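Last updated: Sunday, 7:40 pm

Anyone here gone from days to nights at the Tatville plant?

dockside_ray
I've been offered second shift at Perelcombe's Tatville site. 3:30 pm to midnight, Monday to Friday. It pays $189 more a week before tax. I have two kids in grade school and my wife works mornings at the clinic in Jarnell. On paper we'd save on after-school care, but I don't like the idea of missing every dinner. Looking for people who have done it with kids at home.

mapleandmain
Did it for three years. The money was fine. I saw my son for 20 minutes before the bus and that was it until Saturday. If your wife is okay doing homework, baths and bedtime alone five nights a week, take it. Ask her before you ask us.

Chak-lun Yuen
I disagree with some of that. I'm on second shift at Tatville now and I do breakfast, the walk to school, and every dentist and doctor appointment. On days I did none of that. My kids are 6 and 9. It depends on whether you will get up at 6:30 after going to bed at 1:30. I do, and I nap from noon to 1:30.

The drive home is easier too. Route 829 is empty at midnight. At 3:30 in the afternoon I used to sit at the Hoekstra Road light for three cycles.
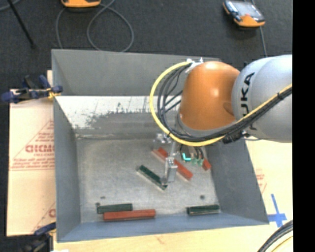

One thing to check is the vacation bidding. Seniority is counted by shift, so when you move over you start at the bottom of the second shift list for summer weeks. I didn't get a July week until my third year.

mapleandmain
Napping from noon to 1:30 only works if nobody's home sick and nothing needs fixing. I tried it and got four naps a month.

dockside_ray
Didn't know about the vacation list. That matters, we go to her parents' place every July. Is it in the handbook?

Chak-lun Yuen
Section on leave, near the back. HR won't bring it up.

tpk_hoek
Figure the after-school care before you decide. We were paying a little over $4000 a year for two and that stopped when I switched. Add that to the raise and it was worth it for us. I went back to days when my oldest started middle school and had games at 5.

mapleandmain
That's fair. I didn't have care costs because my mother was next door.

dockside_ray
Talked to my wife. She wants to try it until March and then decide. Can you go back to days if there's an opening?

Chak-lun Yuen
Yes, but get the terms in writing before you sign.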